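**Storage and Sorting, session 3: do sloped bins work?**

Fröhlich's handout claims that flared sides make small parts "find their own place." I have my doubts. A slope moves things away from the walls. It doesn't put them in any order, and order is what we pay for in sorting time. 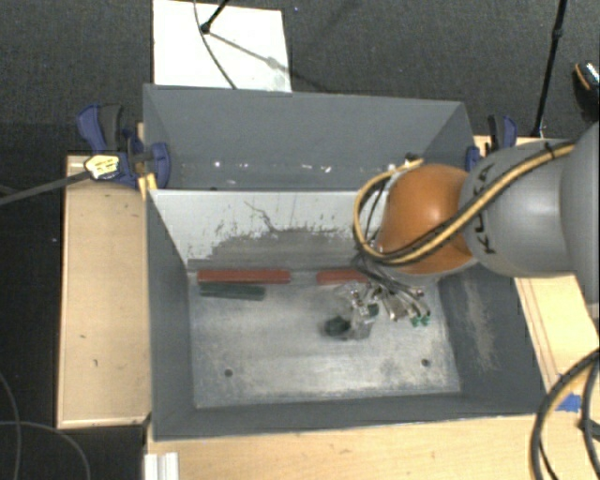
*Fig. 2. Sheet-metal bin with sloped walls; blocks lying near the back wall.*

Look at the blocks, red and green, all close to one side. Then look at the dark smear on the metal behind them. Fröhlich would call it ordinary wear. Maybe, but a single picture can't settle that, and his notes give no cleaning record.

For next time:

- Read Requena on flat trays, pages 2 and 3 only.
- Write down one kind of part you would never keep in a sloped bin, and say why.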